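Residents' Forum – Housing and Accommodation
Summer bedding in the Marsden building: proposed guidance
Posted in April by Godelieve Cuypers, Accommodation Office

Godelieve Cuypers
Residents of the Marsden building are invited to comment on the draft guidance for summer bedding. Last summer the office received 16 written complaints about night-time heat on the upper floors, and the present rules say very little on the subject. The draft proposes the following. Winter duvets may be handed in at the linen room and exchanged for a cotton blanket. Residents may bring their own mattress coverings, provided these can be removed for inspection of the mattress. Electrically cooled pads would remain excluded under the existing rules on appliances.

Comments will be read until the end of the month. Please keep them to the subject of bedding. Window restrictors are dealt with in a separate thread.

Ruben Van Leeuwen
I support the exchange of duvets. I would ask that the linen room be open for at least one evening a week while the exchange is running, as those of us on day shifts at Canditz cannot reach it before it closes at 16:50.

On the second point, could the office confirm that "mattress coverings" includes woven mats? I have slept on a bamboo mat for three summers and would not wish to find that it had become a breach of my agreement.

Nele Dewulf
I must register some doubt about mats. My room at Arer was furnished with one when I arrived, and the edges had split in several places. Splinters caught in the sheet and, on one occasion, in my arm. A mat also holds dust between the slats, and I do not believe that every resident will clean one as often as is needed. A plain linen sheet, changed weekly, gives most of the same benefit and can go through the ordinary laundry.

Ruben Van Leeuwen
With respect, a split mat is a worn mat. The better ones are bound in fabric along the edge, and the binding keeps the ends of the slats away from the skin. When the binding goes, the mat should be replaced. I do not see that this is a reason to exclude them. 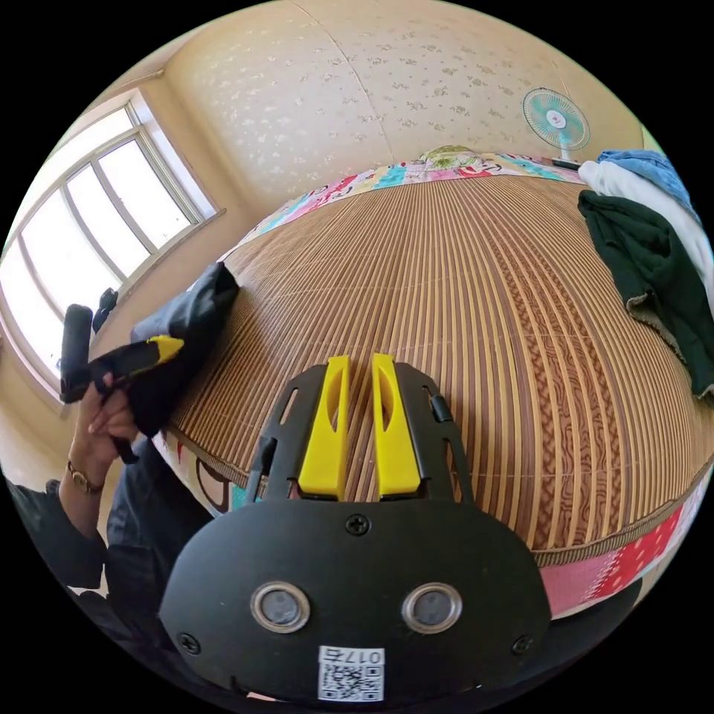

Bamboo sleeping mat in tan and brown stripes, with brown fabric binding.

As to cleaning, I wipe mine with a well-wrung cloth and a little vinegar, along the slats and never across them, and stand it upright in the shade until it is dry. Direct sun makes the bamboo brittle. The whole task takes less time than ironing a sheet.

Meinrad Bühler
Both previous speakers have a point. I lived for 8 years in a top-floor flat in Laltton and tried most of the available arrangements. A bamboo mat is cool at first contact and remains so for a good part of the night – but it is hard, and a person with a painful hip or shoulder will notice it. Rattan and woven grass are softer and, in my experience, wear out sooner. Linen is the most comfortable and the most expensive.

I would also draw attention to storage. A mat that is put away damp in October will smell of mould in May. If the office permits mats, it should state where they may be kept over the winter. Room 253 has no cupboard deep enough, and I doubt that it is alone in this.

Nele Dewulf
I accept the remark about binding. My objection to cleaning stands, at least for rooms where the occupant changes every few months. I would be content if mats were allowed as personal property and were not handed on from one resident to the next.

Nele Van Acker
May I ask about cost? The draft does not say whether the cotton blanket is free of charge. When pillows were replaced, a deposit was introduced afterwards, and several of us were surprised by it.

Godelieve Cuypers
Thank you for these contributions. I can reply as follows.

Woven mats of any material are included under "mattress coverings", and the wording will be changed to say so. They will be treated as the resident's own property and must be taken away on departure, as Ms Dewulf suggests. The blanket is free of charge and no deposit will be asked. The linen room holds some 50 blankets at present, and a further order has been requested.

Evening opening depends on staffing and I am unable to promise it. Winter storage has been noted. The basement racks may be suitable, subject to a check for damp.

Meinrad Bühler
The basement racks nearest the boiler room are dry. Those along the outer wall are not, and I would advise against using them.

Ruben Van Leeuwen
If an evening cannot be arranged, would the office accept duvets left at reception with a name and room number attached?

Godelieve Cuypers
Yes, provided they are in a closed bag. I will add this to the draft.

Recent threads in Housing and Accommodation
Window restrictors on the upper floors
Laundry room: change to opening times
Pillow deposits – questions and replies
Bicycle storage at Arer
Noise after 22:00 in the courtyard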